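Search this site Go
Opinion > Home Tech > Robots
By Francine Gagnon, July

I've been going back and forth on the Rokby dish plan, and I think I'm against it. Not against the arms! I like the arms. It's the pricing that bugs me – 32 dollars a month, forever, on top of the kit itself. 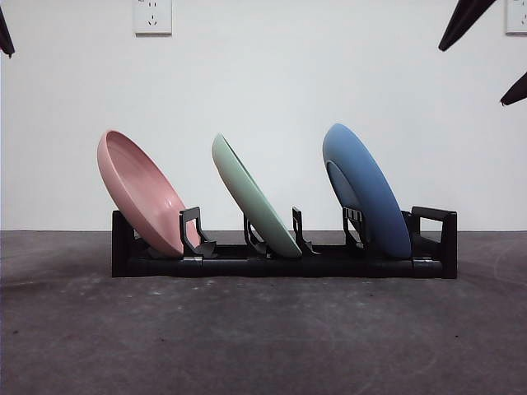
Plates are the easy sell. They're round, they're all pretty much one shape, and a rack tells you where each one goes. My kitchen has gravy boats in it (and a colander with one leg). The basic plan covers 10 kinds of dish, and anything past that means the next tier up.

My friend Syafiqah Krishnan says I'm being cheap and that updates cost money to make. Fine, sure. But sell me the thing once, at a fair price, and let me decide in a year if I want it to learn bowls. I'd pay 700 for that tomorrow.

Tagged: subscriptions, kitchen, gripes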